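Week 3: Screeds and leveling compounds

Okay, floors! I know walls get all the glory, but a bad screed will haunt every trade that comes after you. We're starting with the sand and cement kind, then moving on to the pourable bagged stuff (Miler and Birkell are the two we stock in the lab).

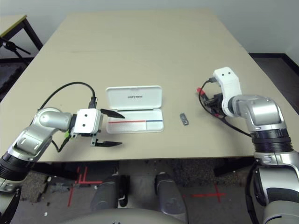 A screed has one main job, and it's to give you a flat surface for whatever goes on top. Flat and level are different things, so please stop swapping them in your reports. Think of a plain tabletop like the tan one in the photo: tilt it and it's still flat. Faint scuffs like the ones on it wouldn't bother me on a screed either, but a hump would.

For next time, read handout 32 and bring your mixing notes.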